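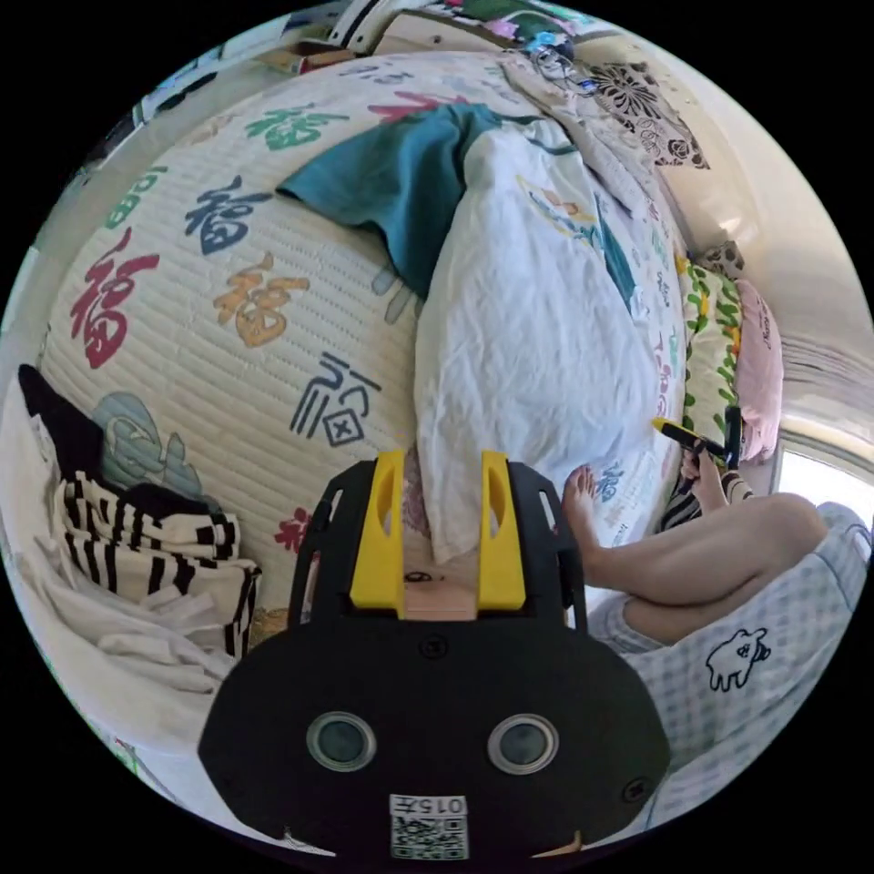
The Flovanton kit was under review for four working days, and the reviewer assigned to it kept a log. The log was to be sent to Metetitz on Friday at noon, with a score out of 80 and a recommendation.

The kit was sold as a household handling package. It consisted of paired hand-held grippers, a charger, a calibration card and access to a training service called Cukier. The buyer did chores with the grippers. Cukier took the recordings and returned a policy for the buyer's own robot arm, normally within 48 hours. The arm was sold separately.

The reviewer began with section one, Documentation. The manual was clear up to the chapter on fabric, which had been translated from an earlier edition and still referred to a foot pedal. No pedal was supplied. Four points were deducted. 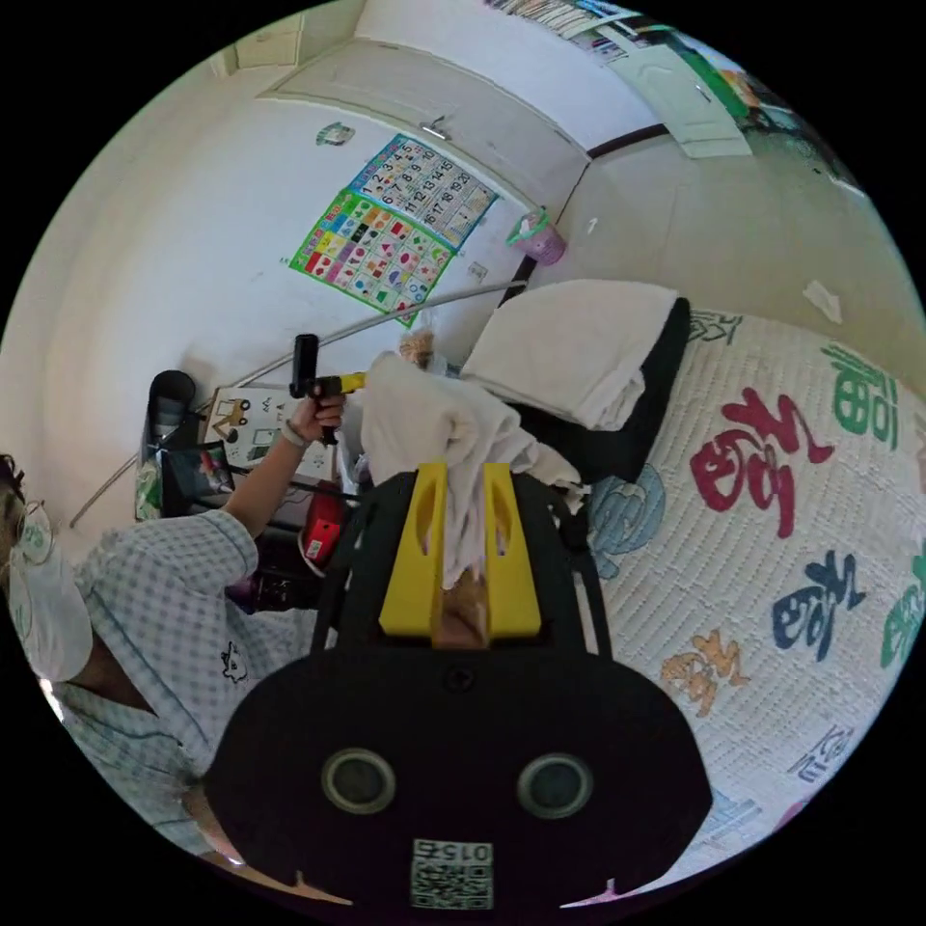
Section two was Grip. The data sheet promised hold on any textile of domestic weight, and the reviewer had learned to distrust the word any. Terry cloth gave the most trouble on the older Tatlı unit, which let go at the hem whenever the wrist turned. The Flovanton fingers were yellow, slotted and fairly long, and with a crumpled white cloth pinched between them they gave no cause for a deduction. The reviewer wrote "adequate" and then, after some thought, "good."

Section three was Service. The recordings went up in the evening. In the morning there was a message from Cukier.

"Episode 778 rejected," it said. "Operator paused."

The reviewer checked. The pause was real. It occurred halfway through folding a pillowcase, and it lasted long enough for the software to mark it as a fault. The reviewer remembered it well. The fold had come out crooked, and it had seemed worth deciding whether to do it over.

The service offered two options: delete the episode, or label the pause. The list of labels was short – obstruction, dropped item, operator error. The reviewer chose none of them and typed "considering" in the comment field.

The policy arrived ahead of schedule and was loaded onto the test arm. It folded the first pillowcase without incident. On the second, the hem slipped a little to the left. The arm stopped above the bed, held its position, and then opened the fold and started again.

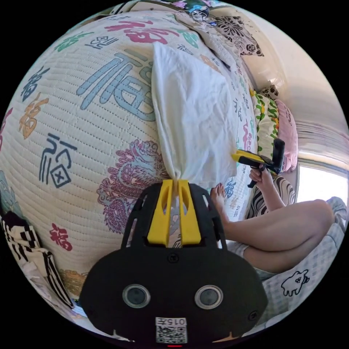
The score sheet had no line for this. Speed was measured, and by that measure the arm had lost points. Accuracy was measured at the end of the task, where the fold was square. The reviewer went through the appendix twice looking for a category and found one for noise.

At eleven on Friday the log was still open. The reviewer entered the deduction for speed, left the other sections as they were, and moved the cursor to the recommendation. It stayed there for some time. Then the reviewer deleted the deduction, worked out the total again and sent the file.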